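Pleker Audit Log Appliance
Sterness, model 388

Tamper-evident log storage for small and mid-size offices. Plug in, point your servers at it, done. Logs get signed on arrival and can't be edited after — not even by an admin.

What you get
Up to 500 log sources
300 days of searchable history, older stuff goes to archive
Role-based access, two-person delete
Reports for auditors, PDF or CSV
Runs on standard workstation hardware, or buy it preloaded

Price
$539 per year, software only. Preloaded units quoted seperately. New price list in May.

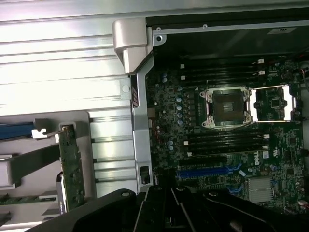
Before you order
Check your retention policy first. If you need more than 300 days searchable, ask for the Grarnov add-on. Single sign-on works with most providers, send us yours and we'll confirm.

Setup help: Petrică Neagu, mornings best. Resellers go thru Pîrvu. Returns OK if the license key hasnt been activated.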